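The long life of a borrowed toy

Toy libraries lend out building blocks, jigsaws and plastic lunches by the bagful. Remedios Tejada spends time with the one in Ostville and asks what makes a toy worth borrowing.

Tuesday, October 2, 2018

Most of the toys in Ostville's lending room are older than the children who take them home. The labels have been replaced many times and the drawstring bags have been patched, but what goes in the bags has changed very little since the doors opened in 2000.

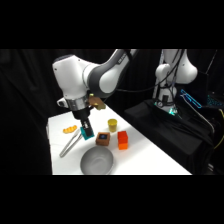
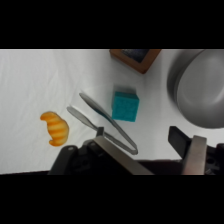 Photographs: Sultent Pictures

The room is on the ground floor of a former bank on Clilleo Street. The counter is still there, with a low step in front of it so that small children can hand things over themselves. Behind it are shelves from floor to ceiling, and on the shelves are 820 toys, each one in a bag or a box with a number sewn or taped on. Families pay 50 pence a toy and keep it for four weeks. If they want it longer they ring up, and if no one else has asked for it they get another four.

That is the whole system, and it is close to how toy libraries have worked in many countries for decades. Some began as a way for families to share equipment for disabled children that was hard to find and costly to buy. Others grew out of playgroups, where parents noticed that a toy ignored at home became interesting again once it belonged to somebody else. Ostville's was of the second kind. It started with two tea chests in a church hall and moved to the bank when the tea chests had become a cupboard, and then several cupboards.

I went on a wet morning in term time, when the visitors are mostly under four. A boy in a yellow coat was returning a wooden garage that was nearly as long as he was. His grandfather carried one end. The garage was checked on the counter: lift, ramp, petrol pump, all present. One car was missing and was found in the pocket of the coat.

Checking takes up more of the day than lending does. Every bag has a card listing its contents, and every bag is gone through when it comes back. Jigsaws are the slowest. The library used to make them up on a tray to be sure they were whole, and gave this up for anything larger than a floor puzzle. Now there is a tick box for the borrower, and a tin for stray pieces. Some of the pieces in the tin have been there for years and belong to puzzles that have long gone.

What goes out most is not what adults guess. The large, bright things near the door, the ride-on tractor and the castle with the working gate, are asked for at Christmas and in the summer holidays and otherwise sit still. The steady borrowing is in plain blocks, train track, dolls' clothes and play food.

Play food has a shelf of its own. It came in first as a single box of tins and packets, most of them made of card, and they did not last. Felt was tried next. It washed badly and the fried eggs went grey. Plastic has done best, and there are now separate bags for breakfast, bakery, greengrocer and picnic. The bakery bag has a waiting list. A child who is two will mostly put the things in and out of the bag. At three the same child will sell you a bun, and at four will tell you that there are no buns left and you should have come earlier.

People who work with young children have written a great deal about this sort of pretending, and parents tend to know it already from their own kitchens. A child who plays shop is practising taking turns, remembering what was asked for, and holding a conversation in which both sides want something. None of it needs a detailed toy. I watched two girls on the carpet run a café for most of an hour with four cups and a box of bricks. The bricks were toast, then money, then toast again.

Blocks go the other way with age. The youngest borrowers knock down what other people build. The older ones want more than any one bag holds, and the library will lend two bags of the same blocks together if both are in. This was a long argument at one time, because it leaves the shelf bare, and it was settled by buying more blocks. They come from Akande, a small workshop on the coast that paints in a few strong colours and will sell single replacements. That matters to a library. A set that cannot be topped up has to be retired when it gets too thin, however good the rest of it is.

Cleaning is done at the back, in what used to be the strongroom. Hard plastic is washed in warm soapy water and left on racks. Wood is wiped and dried straight away, as it swells if it stands. Cloth goes through the machine in the bag it came in. Anything with a battery is opened up and looked at, and there are not many of those left. They were popular in the early years and were worn out quickly, and when they broke they could rarely be mended. The library stopped buying them. It still has a cash register that rings, which is kept under the counter and lent only on request.

Mending happens on Thursday evenings - glue, sandpaper, a sewing machine with a stiff pedal. Wheels come off more than anything else. There is a drawer of spare wheels sorted by width, and another of dolls' shoes, nearly all of them for the left foot.

The money is tight without being desperate. Borrowing fees cover the soap and the repairs. The rent is low and the lease is due to be looked at again next June, which people mention in a slightly lowered voice. Other toy libraries in the region have closed when a lease ended, and their stock has gone into garages and then into charity shops. Ostville has a few bags that came from one of them, with the old library's name still stitched inside.

Parents I spoke to gave ordinary reasons for coming. Their flats are small. Toys are dear and are grown out of fast. One mother said her son did not look after his own things but was very careful with the library's, and she would like to know how to carry that over. A father had borrowed the same marble run three times and admitted that it was for him.

Some children find it hard to give things back. The usual advice is to let them choose the next bag before handing over the last one, and to let them do the handing over. The step at the counter was built for that. On the morning I was there a girl stood on it for a good while with a bag of farm animals held against her jumper. She was shown the card and asked if all the sheep were in. She looked inside and said they were, and put the bag down to take them out and check.

The library is open on weekday mornings and all day Saturday. The ride-on tractor has to be booked.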